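Care of combs and brushes at home

A brush which is full of old hair and cream can not do good work. Clean it once a month, and more often if you use oil or styling gel.

First pull out the hair with the tail of a comb. Fill a bowl with warm water and add a little mild shampoo.

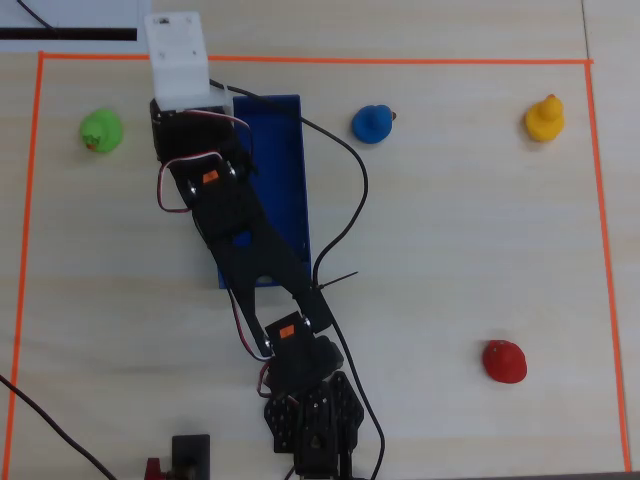
Brundale, May 9, 2021

Plastic combs can stay in the bowl for up to 25 minutes. Brushes with a wooden handle should not lie in water – the wood swells and the bristles become loose. For these, dip only the bristles and rub them gently with an old toothbrush.

Rinse with clear water and shake well. Put the brush on a towel with the bristles down, so the water does not run into the cushion. Do not dry it on the radiator.
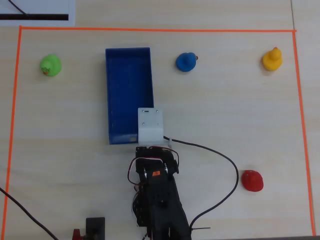 If the cushion has a small air hole, press it a few times before drying and the rest of the water comes out. My Kuster brush needs one full night, the flat Skilano comb is ready in 11 minutes.

For boar bristles use very little shampoo and no vinegar. Vinegar is good for combs with white marks from hard water: one spoon in a cup of water, then rinse.

Broken teeth scratch the skin and split the hair. A comb with such teeth should go in the trash.

Meinrad Marti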